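Jelov House Residents' Association
Minutes of the Shared Kitchen and Dining Meeting
1 Mar 2025, Skulleo Room

Chair: Pushpa Chauhan
Minutes: Juniper Benavides
Members present: 12

1. Opening and previous minutes

The Chair opened the meeting at 6:30 p.m. The February minutes were approved with one correction: the replacement kettle was charged to the kitchen account and should not have appeared under building repairs.

2. Kitchen account

The balance carried forward from February was $259. After the purchase of dish soap, sponges and two table cloths, the balance stands at $241. Members accepted the figures without question.

3. Storage of chopsticks and cutlery

The Chair reported that chopsticks have been turning up in the large utensil drawer, mixed in with ladles and graters. Several members asked that they be kept upright in the cream plastic container with the grooved sides, and that the container stay on the dining side of the kitchen. One member would have preferred a lidded box. After discussion it was agreed that an open container is easier to use at mealtimes and easier to wash.
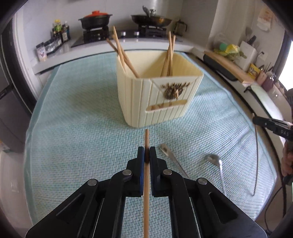

It was further agreed that spoons and other metal cutlery will not share the container. They are to go back in the divided tray after drying. Chopsticks are to be dried fully before they are put away, and any that are split or rough at the tip should be thrown out. Ms. Benavides will post a short notice by the sink.

A proposal to label chopsticks by apartment was put to the meeting and did not pass.

4. Table cloths

The aqua cloth with the zigzag weave will remain in everyday use. Members discussed whether it should be ironed – the general view was that smoothing it by hand is enough. Cloths will be washed every second week, on the same rotation as the dish towels. Anyone who spills oil or soy sauce is asked to rinse the spot the same evening.

5. Catalog order

Ms. Benavides presented prices from the Jiltberg catalog for a second drying rack and a set of soup spoons. Members supported the rack. The spoons were held over until the present cutlery has been sorted.

Action: Ms. Benavides to order one rack.

6. Shared supper

The next shared supper will be prepared by the Gautam wing, who will serve noodles and two vegetable dishes. Setting the tables falls to the ground floor and clearing to the upper floor. Guests are welcome – names should be added to the sheet on the pantry door.

7. Other business

The pantry light is still flickering. The Chair will report it to the building office again.

The meeting closed at 7:25 p.m.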